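Week 3 handout: learning from demonstrations at the sink

Robot Manipulation, spring term. Notes by Marama Stubbs. Corrections to me or to Mahfuz Weerakoon, please, and do send them even if it's only a typo!

Last week we finished with the tidy version of imitation learning: you record a person driving the arms, you get pairs of "what the robot sensed" and "what the person told it to do", and you fit a policy that goes from one to the other. Lovely on the whiteboard. This week I want to drag it into a kitchen, and I picked the sink job (we call the task set Uniyal, so that's the name in the code too) as it breaks nearly every easy assumption I made in January.

Two arms, one counter, dishes. We have 300 demonstrations, all teleoperated, and Shakuntala Khurana drove most of them. Keep that in mind when we get to the bit about operator style.
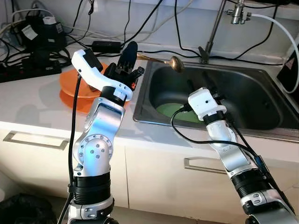 Fig. 1. Head view of the sink task, right arm reaching over the basin.

Look at Fig. 1 and ask yourself where the end of the right arm is. You can't tell, can you? The wrist hides it. A policy fed only on the head view has to guess at the one part of the job that matters most, and it guesses the average of everything it was shown, so it hovers. I spent a good week blaming the learning rate for that (sorry, Mahfuz).

Shiny things are the other headache. Steel basins and glossy worktops throw back colours that belong to something else, and a small network will happily latch on to a reflection. Random brightness and colour shifts in training help a bit. Cropping helps more.

So we add wrist views. Each one goes through its own encoder, we stick the features together with the joint angles, and the policy puts out a short chunk of future actions instead of a single step. Chunks matter here: single-step policies dither at the sink rim, and small errors pile up fast. 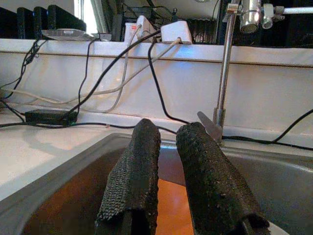
The price you pay is that a wrist view moves whenever the arm moves, so it's hopeless for working out where you are in the room. That's why we keep the head view as well. Think of it as one view for "where roughly" and one for "where exactly". When Manju Agarwal trained with the wrist views alone, the arm did well once it was close to a dish and wandered off when it started far away.

Now the numbers. We trained on 118 of the demonstrations first, then on the full 300, with 3 random seeds each time. More data made the approach smoother but did very little for the grasp itself. Adding the wrist views fixed far more grasps than adding demonstrations did. I'd be careful about how far that stretches, mind you: one kitchen, mostly one operator.

For the lab: take the Jultard starter code, train for 1000 steps with the head view only, then again with both, and plot the action error separately for the approach and the grasp. Kulsoom Dhanial is running the session and has the data on the shared drive. Bring your plots even if they look daft.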